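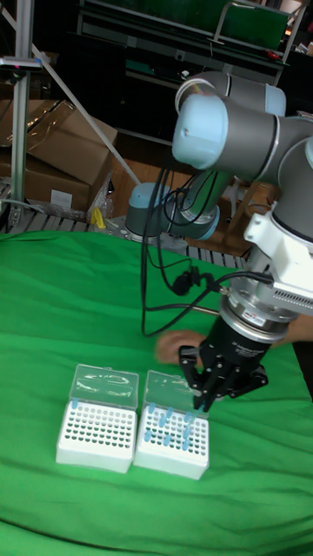
tip racks on the green cloth

Home | Forums | Seedlings & Propagation | Search | Log in

Sowing native orchids / fine seed, what are you using to dibble?

wattle_end
Trying again with the fine stuff this year, kunzea and a couple of callistemons. Last lot all came up in one clump like cress. Want even spacing in the punnets. Been pressing holes with a skewer, takes forever and my back's had it. Anyone using old lab tip racks as a template? Got given a couple.

Nillwood_Jen
Yep. Press a rack grid down on damp mix, leaves a faint pattern, drop seed on the marks. Done it 2 seasons. Works ok. Spacing is way too tight for anything you plan to leave in past the first true leaves though.

grevillea_gaz
Waste of time imo. Mix the seed with dry sand, shake it over, prick out later. Been doing it that way forever. Kunzea doesnt care about your grid.

Nillwood_Jen
Gaz you also lose half of them pricking out, you said so yourself in the damping off thread

grevillea_gaz
Lost half to the possum. Different thing.

meredum_mick
Somewhere in between for me. Sand mix for callistemon, grid for anything I paid real money for. Seed from the Meredum swap was $7 a packet and I wasn't chucking that around with sand. Sowed 60 on a grid, nearly all up by the end of November. Bottom watered, shade cloth, no heat mat.

wattle_end
What mix mick? Mine crusts over

meredum_mick
Sieved coir and coarse sand, no fertilizer till they've got leaves. Don't cover the seed.

Tove Mogensen
Bit of vermiculite on top stops the crust, very thin. Would disagree on no cover at all, mine dried out in an arvo when the wind came through. Also wash any second hand rack before it goes near your mix. Hot soapy water then a rinse, and if you dont know what it was used for, bin it.

grevillea_gaz
Vermiculite grows algae at my place. Sand.

wattle_end
Righto, one punnet each way and I'll report back. Racks came sealed so should be fine, will wash em anyway ta Tove

Contact us | © Nillwood Growers Forum | Back to top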